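3. Treinar os encaixes antes de mexer na placa de verdade

Eu sei, a vontade é abrir logo o gabinete e sair puxando cabo. Segura um pouquinho! Neste capítulo do guia Novico a gente usa duas peças: a placa de treino, cinza, e uma placa-mãe Dell dentro do gabinete aberto.

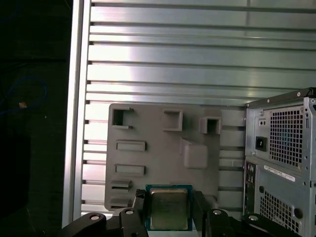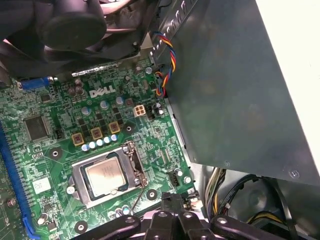
Vaněk – autor do guia de bancada Novico, oficina Stiswood

Passo 1. Desligue o computador da tomada e segure o botão de ligar por 3 segundos. Eu faço isso até com máquina parada há meses.

Passo 2. Comece pela placa de treino. Passe o dedo pelos relevos quadrados e retangulares e tente reconhecer cada um sem olhar (parece bobo, mas ajuda demais depois!).

Passo 3. Na placa-mãe, ache o logotipo DELL. O conector branco de quatro pinos fica logo abaixo, um pouco à direita. Não force nada nele ainda.

Passo 4. Com a tampa do soquete aberta, confira a posição do processador e só então levante-o, sempre pelas bordas.

CUIDADO: nunca encoste nos contatos do soquete. Pino torto dá uma tristeza enorme – e quase sempre custa a placa.

Nota: se sobrou pasta térmica no processador, limpe com álcool isopropílico e um pano que não solte fiapo. Eu uso os paninhos Prisetti, duas passadas e pronto.

Passo 5. Recoloque o processador, baixe a tampa e prenda a alavanca. Ela oferece uma certa resistência mesmo, é normal. Se travar de vez, abra tudo e confira o alinhamento.

A montagem do cooler continua na página 177.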